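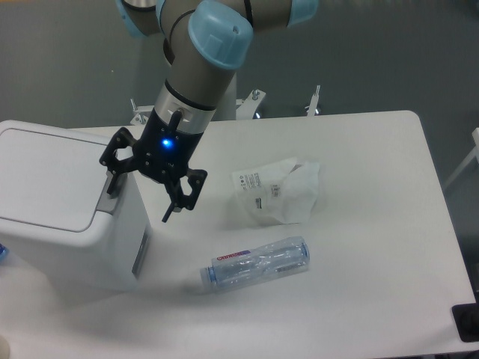
Weldu Tabletop Litter, data card

Weldu is a set of short recordings of small household trash on a white table, with a lidded bin next to it. The items are things people throw out every day: drink bottles, food bags, wrappers, cups, paper towels. Each recording comes with a written list of what was on the table and which waste stream each item goes to under the Prirkville sorting rules.

Maintained by Mahlet Lencho. Send corrections to the Weldu list, with the recording number in the subject line.

Contents

The current release has 138 recordings. Of these, 98 have full item labels and the rest have only the item list. Labels for the others are being added as time allows.

recordings/ one folder per recording
items.csv one row per object, with the recording number
streams.csv the sorting rule for each object type
notes.txt free text from the person who laid out the table

There is no separate test split. If you need one, split by recording and never by row. The same bottle can show up in many rows of items.csv, and a random split by row will put it on both sides.

The items

Bottles. Clear plastic water and soda bottles, mostly the single-serving size. All are empty. Some have caps on and some don't, and the column cap_on says which. Paper and film labels were left on. A bottle lying on its side is marked "side", whichever way the cap points. We tried recording the angle in the first batch and dropped it after two people kept getting different answers for the same bottle.

Bags. Thin plastic bags and film packaging, crumpled or flat. These are the hardest items to label. A crumpled translucent bag on a white table has almost no outline, and often the printing is the only part that shows clearly. Where a bag has printed text or a barcode-like mark, has_print is set to yes. We don't transcribe the text. Please don't send transcriptions, we have nowhere to put them.

Paper. Napkins, paper towels, receipts. Receipts were cut up before use so that no card numbers appear.

Cups and lids. A cup and its lid are two rows when apart and one row when together. This was argued over for a while and may change.

Other. Anything that came up fewer than a handful of times, such as twist ties, a bottle seal, a bread clip.

The bin

The bin is white plastic with rounded corners and a hinged white lid. It normally stands to one side of the items. The column lid_start is open or closed and is filled in by the person setting up the table, before the recording starts.

The bin is not given a row in items.csv. Earlier drafts had one, and it made the object totals wrong in every recording by exactly one.

Sorting rules

The streams are the ones used in Prirkville: bottles and cans, paper, film drop-off, and landfill. Water bottles go to bottles and cans with the label on. Film bags do not go in the curbside bin and are marked "drop-off". Your town may well do it differently. To use other rules, edit streams.csv and leave items.csv alone.

Please note that the bin on the table does not stand for any one stream. Everything may end up in it. The stream column is about where the object should go at home.

Setting up a table

If you want to add recordings that match the existing ones:

Use a plain white tabletop and wipe it first. Crumbs got labeled as "other" more than once.
Put the bin down before the items.
Rinse bottles and let them dry overnight with the cap off.
Crumple bags by hand and drop them, don't arrange them.
Keep at least 2 items on the table.
Write the item list before you start. Lists written later tend to leave out the clear things.
Shadows on the table are fine.

Known problems

Recordings from the Trurnia room have a different table, slightly cream in color. They are marked in notes.txt but not in the CSV files.

The stream for coated paper cups is wrong in the first release. It says paper and should say landfill. Fixed in the current files, but copies of the old streams.csv are still going around.

Some 200 rows have an empty cap_on value. Most are not bottles and the blank is correct. A few are bottles where the labeler couldn't tell. We should have used "unknown" for those and will at some point.

Small objects near the table edge are sometimes missing from the item list, mainly when they were left over from the previous setup. If you find one, report it and don't add the row yourself.

What it is not good for

Weldu has very little glass, no food waste and no metal apart from a few cans. Weights were not taken. It says nothing useful about how much trash a household makes, and the mix of items reflects what was lying around in the break room.

Related

The Dillix item codes in the last column of items.csv are there for people merging Weldu with older lists. Ignore them otherwise. Codes ending in X were retired in March and have not been replaced.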